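Help and Advice > Home and Cleaning > Desks, screens and electronics

Cleaning a laptop lid with a microfibre cloth: dry or damp?

Posted by kettle_and_toast, 6 November 2023
Viewed 1,820 times

I have an older Dell laptop that lives on a white desk and gets picked up by everybody in the house, so the lid is always covered in finger marks. It's the shiny silvery sort of lid and it shows everything as soon as the ceiling light is on.

I bought an orange microfibre cloth for it and I'm not getting on with it very well. If I use it dry, the marks seem to move about and leave a greasy haze. If I wet it, I get streaks, and I'm nervous about water going in at the front edge where you open it. There is also a sticker on the left side of the lid which I need to keep, as it has to stay on for work.

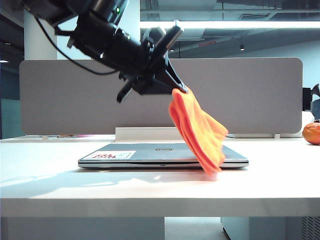
The laptop and the orange cloth, lid closed.

What I'd like to know is whether I should be using the cloth dry or damp, whether I need a proper cleaning spray, and how to go round the sticker without lifting the corners. I also don't know if I should be washing the cloth before its first use. The packet went in the bin before I read it.

I've already tried kitchen roll (left bits) and a baby wipe (much worse, took ages to get the film off).

Answer accepted by kettle_and_toast

marlpit

Damp first, then dry, with two different cloths or two different halves of the same cloth. A dry cloth on its own is fine for dust but it won't shift skin grease, it only spreads it thinner. That is your haze.

Shut the laptop down properly and unplug it. Don't just close the lid and leave it asleep. Give it time to cool if you've been using it.

Wash the cloth before you start. New ones often shed a bit of fluff and can let go of some dye, and orange and red are the worst for it. I ruined a pale cushion cover with a red one last June, so I now do them by themselves the first time. Warm water, a little ordinary detergent, no fabric softener. Softener coats the fibres and then the cloth smears whatever you use it on. Let it dry on the airer.

For the lid, wet one corner of the cloth and wring it out hard. It should feel cool but not leave drops on your hand. Fold it into a pad and wipe in straight lines from the hinge side towards the front, and stop a little short of the front edge. Do the edge itself last, with the dry part. Turn the pad over when it starts to look grubby.

Then go over the whole lid straight away with a dry part of the cloth. Streaks come from leaving it to dry by itself, particularly if you live in a hard water area. If you do, use distilled water. A small bottle lasts for years.

You don't need a spray. If the grease is bad, put one drop of washing-up liquid in a mug of water and use that for the damp pass, then a second damp pass with plain water. I bought a bottle of Strobel screen cleaner a while back and couldn't see any difference between that and the mug.

For the sticker, wipe away from it on all sides so you are never pushing the cloth under a corner. Keep the damp part off it altogether. Paper labels go furry and the printing can come away. A dry cotton bud will get the line of dirt that builds up round the outside.

One more thing about the cloth. Most of them have a stitched hem, and that is stiffer than the middle and holds on to grit.

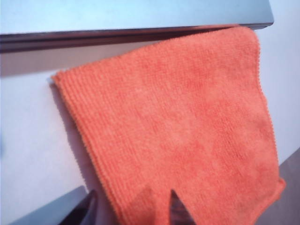 Fold the edges inwards so that you only wipe with the soft pile — it's the grit in a hem that puts fine scratches on a glossy surface. Give it a good shake before you fold it, and if it's been lying on the desk for a few days, wash it again first. The same goes for one that has been dropped on the floor.

illby_road

I use the Puso ones from the market and never wash them, been fine for years. Just breathe on the lid and rub it. Sticker will come off in the end whatever you do so take a photo of it in case work ask for the number.

thirdshelf

Agree with most of what marlpit says but I would leave out the washing-up liquid. It takes more rinsing than you'd think and if you don't get it all off you are back to a film. Plain water twice has always done it for me.

Also do the desk while the laptop is out of the way. A white top looks clean when it isn't, and the underside of the laptop picks up whatever is on it and then it ends up on your hands and back on the lid. Use a separate cloth for that. I keep a blue one for furniture and a yellow one for screens so they don't get mixed up.

Don't tumble dry them on hot. The pile goes hard and after that they are only good for the car.

kettle_and_toast

Thanks all. Washed the cloth and did it damp then dry with plain water, and the lid is much better. Still one mark near the hinge but I think that's a scratch. Sticker is still on.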